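Gencombe Textile Care Workshop
Notebook, Folding Bench
Entry of 8 April 2026
Project: Nito cloth review

Purpose of the session. To settle the folding standard for the purple cloths before the new shelving arrives in May. The present instruction asks for a rectangle wider than it is deep, with the long side towards the person at the bench. It does not state how far the layers may depart from one another at the edge, and colleagues have been applying their own judgement. The cloths are to be stored in the Ustberg cabinet, where the compartments are narrow and an uneven edge catches on the divider.

Condition of the bench. The white top was wiped down before work began. The perforated basket was kept to the left and the beige box to the right, as laid down in the bench plan. The middle of the top is reserved for the cloth being folded.

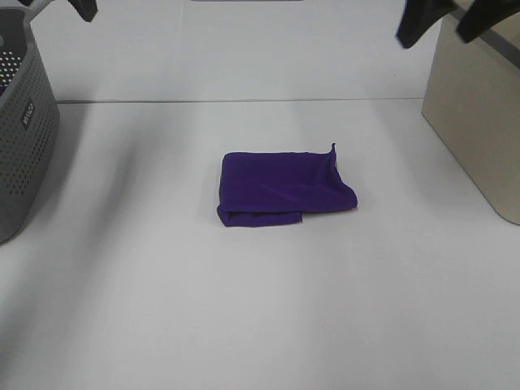

Page 43

The outline is acceptable in general proportion. Three points are recorded against it. The lower flap stands out beyond the body of the fold on the left and stops near the middle, leaving a step. A small corner is raised at the upper right. The right end is rounded, and the layers there seem bunched. Under the present wording this fold would pass. It is my view that it should not, as the step alone would be sufficient to catch on the divider.

Proposed wording: "No layer shall extend beyond the one above it along the front edge. Corners shall be tucked or laid flat. The ends shall be pressed with the palm before the cloth is moved." Colleagues are asked to enter comments in the margin of this page.

Surface wrinkles were discussed in the previous entry on this subject (page 106 of the former volume) and the decision there stands. Light wrinkling on the top face is not a fault. The pile is soft and takes creases readily, and pressing it repeatedly wastes time.

Hems. The Hutapea instruction sheet, item 67, requires the hem to be inspected with the cloth opened out, along each edge and into the corners. The stitching on the purple cloth is narrow and fine, and slightly darker than the pile, so it may be followed by eye without a lens. The corner should be given particular attention. Its tip curls a little and does not lie fully flat on the bench, and a curled tip is the likely origin of raised corners in the finished fold. This has yet to be tested.

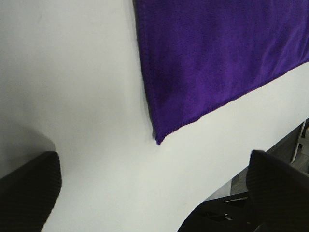 Actions arising

1. Circulate the proposed wording for comment. To be closed before the shelving is fitted.
2. Try flattening the corners by hand before the first fold, and record whether the raised corner recurs.
3. Measure the Ustberg compartments again. The figure in the bench plan was taken without the divider.
4. Amend item 67 to mention curled corners, if the trial under action 2 supports it.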